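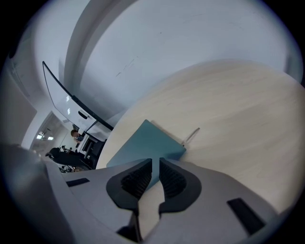
About Irdale Weaving School

Irdale is a small school for handweaving. We teach people to plan, wind, thread and weave cloth on table looms and floor looms, and we sell the yarn and tools used in our classes. Most of our students are beginners. Some have knitted or sewn for years and want to try something new, and others have never made anything from thread.

The school is open all year apart from a short break in April, when the looms are taken down, cleaned and oiled. Classes are held during the day, in the evening and on weekends.

How we started

Irdale began as a yarn store with two looms in the back. Customers asked what the looms were for, a few wanted to learn, and the lessons soon took up more space than the shelves did. We moved to our present building to get a longer room with better light from the north side. The store came with us and is now one wall of the entrance.

In the early years we taught only rag rugs and plain scarves. Twill was added next, then overshot, then a year-long course for people who want to design their own cloth. Rag rugs are still the class that fills first.

What we teach

First Cloth is the class for beginners. It runs over two days and uses a four-shaft table loom that is already warped. You weave a sampler in plain weave and two simple twills, learn to fix a broken end, and take the cloth home after it has been washed and pressed. No experience is needed.

Warping Week follows on from First Cloth. You wind your own warp on a board, spread it in the raddle, beam it, thread the heddles, sley the reed and tie on. It is slow work, and we keep the class small so that a teacher can check every threading before the first pick is woven. The usual project is a pair of dish towels with 487 ends across the two-towel warp, woven side by side and cut apart at a marked gap. Students sometimes ask why the number is odd. The extra end balances the stripe at the center.

Rugs and Heavy Cloth is taught on the floor looms. Wear shoes with thin soles or bring thick socks, as you need to feel the treadles. Rag strips should be cut before the class. Cotton sheets work well and fleece does not.

The Year Course is for weavers who can already dress a loom without help. It meets every other week and covers drafting, color, yarn counts, sett, finishing and record keeping. Each student completes a set of samples and one larger piece of cloth. There is no final exam.

We also hold open loom hours for anyone who has finished First Cloth. You can rent a loom by the half day. A teacher is in the building but is not there to give a lesson, so please come with a project you can manage.

Our looms and tools

We own 20 table looms and a smaller group of floor looms of different makes and ages. The table looms are all the same model and take the same reeds, which saves a lot of trouble when a class has to move from one to another. The floor looms each have their habits. The oldest has a sticking brake, and the widest needs two people to beam a warp. Instructions for each loom are kept in a folder hung on its side.

Reeds are stored by dent on the rack near the stairs. Please return them dry and in their own slot. Shuttles, temples, lease sticks and threading hooks are free to use in class. If you bring your own tools, mark them, as they look a great deal like ours.

Drafts can be drawn on paper or on a computer. We teach both. Students on the Year Course are welcome to bring a laptop, and weaving software of any kind is fine as long as it can save a file the others can open. For First Cloth and Warping Week you need only a pencil and the printed draft we hand out.
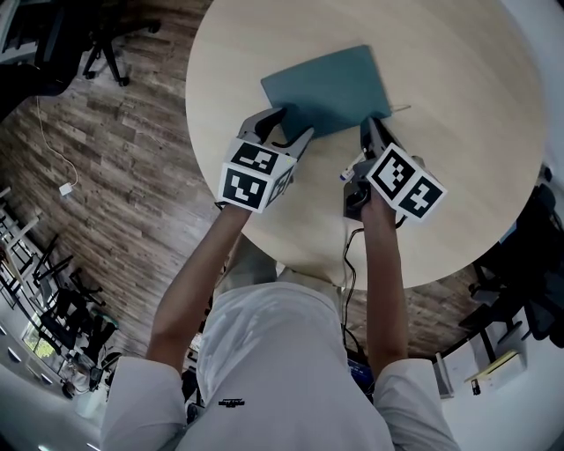

Paper drafts are still what we hang on the looms. A printed threading can be clipped to the castle at eye level and crossed off in groups as you go, and it will not go dark halfway through a repeat. We print them large. If you need larger type, tell us when you book and we will have it ready.

Our yarn

Three yarn lines are kept in stock at all times.

Undadum is a cotton yarn for towels, table linens and baby blankets. It comes in 30 colors, both unmercerized and easy to wash. This is the yarn used in First Cloth, and it forgives uneven tension better than most.

Akpalu is a cotton and linen blend. It is stiffer in the hand, softens after a few washes, and makes good bags, placemats and summer shawls. Akpalu sheds some lint on the loom. Beat it a little more lightly than you think you should.

Dorska is a two-ply wool for blankets, scarves and rug weft. It fulls well, so always weave and wash a sample before you plan the finished width. We have had more than one blanket come out of the wash as a lap rug. The undyed shades are sold on cones and the dyed shades in skeins.

Yarn is sold by weight from the cone or as full packages. We can wind off smaller amounts for samples, but please allow a day for it during class weeks. Students get a discount on all three lines for the length of their course. Unopened packages can be returned for store credit with the receipt. Cones that have been started cannot be returned.

We try to keep dye lots together. If you are planning a large project, buy all the yarn at once and keep one label from each package.

How classes run

Day classes start at nine thirty and end at four, with an hour for lunch. There is a kitchen with a stove, a refrigerator and a kettle. Food and drinks stay in the kitchen. Evening classes run for two and a half hours without a long break.

The loom room is on the ground floor and has no steps at the entrance. The dye kitchen and the library are upstairs, and there is no elevator. If stairs are a problem, let us know which books you would like to see and we will bring them down. Several of our table looms can be set at a lower height for weavers who work from a wheelchair.

Looms are noisy when the room is full. Some students bring earplugs, and there is a box of them by the door.

We accept students from age 14. Anyone under 18 needs a form signed by a parent or guardian.

Fees and booking

The price of each class includes the use of a loom, the printed materials and the yarn for the set project. If you choose a wider project or a different yarn, you pay the difference. A deposit of 60 dollars holds your place, and the balance is due on the first day. Deposits are returned in full if you cancel two weeks ahead. After that we will move your deposit to a later class if we can fill your seat.

Booking for the summer classes opens on 2nd May at ten in the morning. You can book by phone, by email or in the store. Rag rug places tend to go the same day, so it is worth having a second choice ready. If a class is full, ask to be put on the list. People do cancel.

The library

The school library holds books on weave structure, dyeing, spinning and textile history, along with binders of samples woven by past students. Each sample has a card with the yarn, sett, threading and finishing method. The binders do not leave the building, but you may photograph the cards for your own use. Books may be borrowed for the length of your course.

We are glad to receive old weaving magazines and pattern books in readable condition. We do not have room for looms, and cannot take them as gifts or store them for sale. There is a notice board in the entrance where you can post used equipment with a price and a phone number. Notices are taken down after a month.

Commissions and repairs

We do not weave to order. Several former students do, and their cards are on the same board. We do make small repairs to table looms, mostly new cords, heddles and apron ties. Bring the loom in on a weekday and expect to leave it for a week. For floor looms, send us a description of the trouble first and we will tell you whether we can help.

Visiting

The store is open Tuesday through Saturday from ten to five. You are welcome to look into the loom room when no class is running. Please do not touch the warps, even the ones that look finished. Parking is behind the building, and the gate is locked at nine in the evening on class nights. Dogs may come into the store on a leash but have to stay out of the loom room.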